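Chapter 3
Hands and What They Hold

I should start by admitting that I nearly skipped the open day that gave me this chapter. It was a long drive to Gadwood, the weather was foul, and I had already read everything Jemidero had put out about its gripping work (or thought I had). I went anyway, on 19/01/2024, and came home with 9 pages of notes and a completely different plan for the book.

In Chapter 2 we treated a grasp as a tidy sum. Two fingers press, friction does its bit, the object stays put. You worked through the blocks and cylinders, and I hope you enjoyed them, as the numbers come out so nicely! But homes are full of things that sag, crinkle and roll, and most of them arrive inside something else. At the demonstration I kept scribbling the same word in the margin, which was 'bags'.

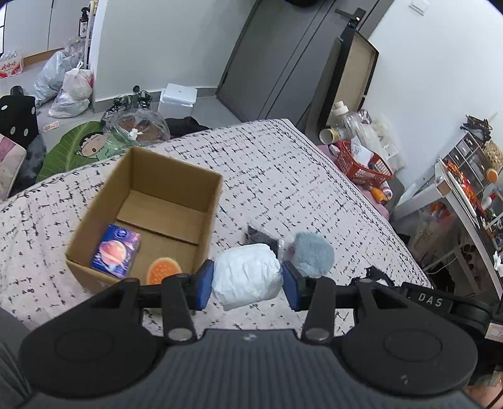

Think about a soft parcel for a minute. Squeeze it and its width changes, so the gap between your fingers tells you very little about what is inside. Squeeze harder and the wrapping may slide over the contents while the contents stay where they were. A person picks all this up through the skin and shifts their grip without a thought – try it now with a sock stuffed in a paper bag, and go slowly enough to catch yourself doing it.

A hand-held gripper is a lovely way to study this. You do the reaching with your own arm, but you only get two fingers, and you feel clumsy straight away. I certainly did when they let me have a turn. I had 218 questions by the end (well, it felt like it) and the Jemidero people were very patient with me.

We'll take the subject in three parts. Section 3.1 looks at soft finger pads and why a bit of give helps. Section 3.2 covers the Savchuk model of slipping wrappers, with the easy version first. Section 3.3 is about packing things into boxes, using the Grorkinora exercise set, which has 2000 short problems – you'll be glad to hear I've chosen only a handful.

Before you read on, find a small cardboard box and a few soft things to put in it. You'll need them for the first activity.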